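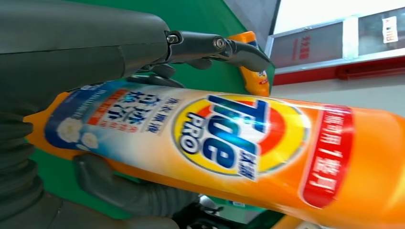
Orange detergent bottle, Sampaio laundry program

Progress report to the Wukex Fund
Free laundry nights, Sampaio neighborhood
Submitted by Dirceu Bezerra, program manager
Sunday, March 30, 2025

Period covered

This report covers the time from our opening in October to the date above. The financial statement is sent separately on your form. The budget lines have not changed from the ones you approved.

What we set out to do

The grant pays for two laundry nights a week at the Utora laundromat. On those nights a household from Sampaio can wash and dry its clothes and bedding at no charge. We supply detergent and pay the laundromat for machine time. The target in our proposal was 1,000 paid loads in the first year, with at least 100 households signed up.

Progress to date

Sign-up has gone faster than planned. We reached 100 households before the winter break and have kept a waiting list from that point on. Loads are behind. We have paid for about 16 a night, and many families who signed up have come once or not at all. Calls to the ones who stopped coming gave us mixed answers. Several work evening shifts. Others said the walk home in the dark with a full cart was the problem, especially on the hill side of the neighborhood where the sidewalk is still torn up.

In response we moved the second night to an afternoon. Attendance on that day went up right away and has stayed up. The evening session is now the quieter one, and we plan to keep it for the people on day shifts who cannot come at any other time.

Booking

We started with a paper list at the counter. It led to arguments about who was next, so in the winter we moved to Cudance, the same scheduling tool our after-school program uses. Families book a washer by text message. Staff can also book for them over the phone, and most of the older residents prefer that. Missed bookings are a problem we have not solved. For now a slot is held for a quarter of an hour and then given to whoever is waiting.

The reminder texts went out in English only for the first few weeks. They now go out in Spanish and Portuguese as well.

Supplies

Detergent has cost less than we budgeted. We switched from single-use packets to liquid in bottles, with staff measuring it out at the counter. The packets were easy to hand out but people took extras, and they were too strong for small loads. A fragrance-free kind is kept behind the counter for families who ask for it. Dryer sheets were dropped from the order and only a few people have asked about them.

We would like to move the unspent part of the supply line to machine time. A budget change request is attached to the financial statement.
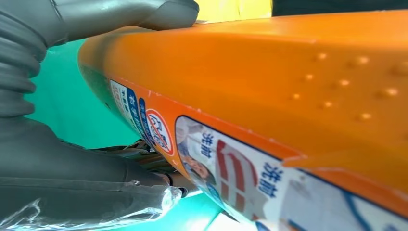
Problems and delays

The water heater at Utora failed in the winter and the laundromat was closed for repairs. We canceled the sessions for that week and could not reach every family in time. Some walked over and found the door locked. We have since put a phone tree in place and asked the laundromat to call us before it posts a closing notice.

The owner has told us that the price per load will go up in the fall. We do not have the new figure in writing. If the increase is large, the current grant will cover fewer loads in the last part of the year, and I will write to you separately before we change anything.

Hiring took longer than expected. The second attendant position was open for most of the winter and I covered many of those shifts myself. It is now filled.

Next steps

Work through the waiting list and close the accounts of households that have moved away.

Get the new load price from Utora in writing.

Ask the city for a date on the sidewalk repair.

Run a short survey at the counter on hours and days, with a paper copy for people who do not text.

Request to the Fund

We ask for a decision on the budget change by the end of next month so that we can sign for summer machine time at the current price. Load records by session are available on request.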